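# Kitchen Tips for Simulated Arms: Planner and Perception Settings

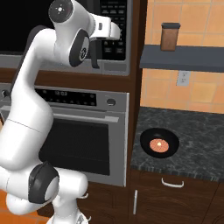
Most planning failures in a kitchen scene come from the start pose, so fix that before touching any solver settings. A good start pose leaves the fingers clear of every surface by more than the collision padding and gives the wrist room to turn either way. With the gripper open in front of the microwave and the pan off to the right on the counter, the first move has to go sideways and down, past the edge of the tall cabinet. Plan it as two segments. A single straight-line request tends to put the elbow somewhere you did not ask for.

The tips below were collected while setting up the Votavitz kitchen scenes. They assume a seven-joint arm, a two-finger gripper and a sampling planner. Joint names follow the Cavden driver.

## Planning

**Set padding per object.** One global value is either too fat for the shelf or too thin for the counter. Start with 2 cm on cabinets and walls, then lower it only for the object being grasped. Restore it after the release, in the same function that lowered it.

**Seed the IK solver with the current joints.** Random seeds find a solution faster on paper and then flip the wrist on every third run. If the seeded call fails, try the stored "ready" pose as a second seed before going random.

**Cap the planning time.** We use 400 ms for free-space moves and 580 ms for anything that ends under a shelf. A query that has not solved by then is usually infeasible. Log it with the full start state and move on.

**Check the shortcutter's output again.** Path smoothing is done at a coarser step than planning in most default configs. Run the collision check on the final path at the fine step. Daithí Sheehan lost an afternoon to a path that passed planning and clipped a drawer handle after smoothing.

**Model handles as capsules.** Mesh handles are slow to check and full of gaps. One capsule per handle is enough for avoidance. Keep the mesh for rendering, and for grasp sampling if you open doors.

## Perception

**Do not trust depth on dark glass.** In simulation the depth image of an oven window is perfect, which teaches the pipeline a bad habit. Drop depth returns inside the window region before you train or tune anything, and fit the door plane from the metal border.

**Treat black cookware on dark stone as a segmentation problem of its own.** A color threshold will merge the two. Fit the rim as an ellipse first, then use the food inside as a check on the center. Vary the counter texture between runs so the fit does not learn the speckle.

**Mask the arm from the joint state.** Render the robot model into the camera view and remove those pixels, with a margin of a few pixels for timing error. If you skip this, parts of the arm turn up in the obstacle map and the planner reports that the start state is in collision with itself.

**Keep a stale-object timer.** Something hidden behind the arm has not gone away. Hold its last pose until the camera has had a clear look at the spot.

## Control

- Run the joint controller at 200 Hz or better. Below that, contact with the counter starts to ring.
- Limit downward speed separately from sideways speed. Most hard contacts happen on the last part of a descent.
- Command the fingers by width, and stop on force. A fixed closing time works for one object only.
- Zero the force reading after the arm stops moving and before the approach. Doing it in motion bakes the acceleration into the offset.

## Tooling

**Name frames after what they are attached to.** `counter_front_left` survives a layout change. `target_3` does not.

**Save the seed with the log.** Scene seed, planner seed and texture seed are separate values. Write out all three. The Andrade replay tool refuses a log that is missing one, and it is right to.

**Diff the scene files before blaming the planner.** Tiburcio Manríquez keeps a small script that prints every object whose pose differs between two scene versions - most "regressions" are a shelf that moved. The script is in the Cliltberg tools folder under `scene_diff`.

**Rerun old failures after each change.** Keep the failed start states in one file and feed them back in as a batch. Remove an entry only when it has passed on two different planner seeds.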